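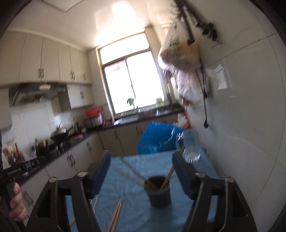

Chopstick cup on the kitchen table, with two pairs lying beside it.

Storing wooden chopsticks upright in a cup on the dining table

Posted by Skumdale in Kitchen and Dining, 28th April

Our household keeps its wooden chopsticks in a black cylindrical cup on the kitchen table. The table has a light blue cloth over it, and washed chopsticks are laid there before they are returned to the cup. I should be grateful for guidance on two matters. First, should the eating ends face up or down? Second, is a cup without drainage holes acceptable for daily use? The cup stands 14 cm high, and the cooking chopsticks tend to lean well over the rim.

Karim Kamel
Eating ends should face up. The tips are the part that goes into the mouth, and they should not rest in whatever collects at the bottom of a closed cup. Members of the household should then be asked to take each pair by the middle and to keep their fingers off the tips.

A cup without holes is acceptable on one condition - the chopsticks must be fully dry when they go in. Wood that is put away damp may develop dark spots and a sour smell, usually at the lower end where it is least noticed. After washing, lay the pairs side by side on a clean towel with a little space between them and leave them for at least 2 hours.

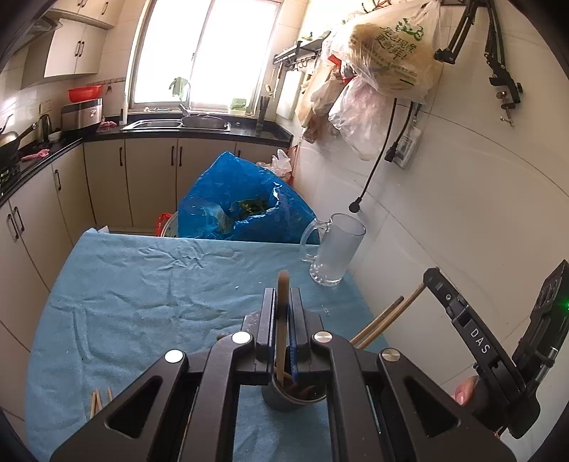
The towel itself should be changed regularly, and raw vegetables and shopping bags should be kept off it. Wash the cup once a week with hot water and dish soap, and turn it upside down to dry overnight. Any chopstick that is cracked, splintered or fuzzy at the tip should be discarded together with its partner.

Patska
I would add that long cooking chopsticks are better kept separately. A 14 cm cup is suitable for the ordinary kind, but the long ones pull it to one side. A taller jar near the stove would serve.

Flavar
We have stored ours tips down for 11 years without difficulty. Please dry them first.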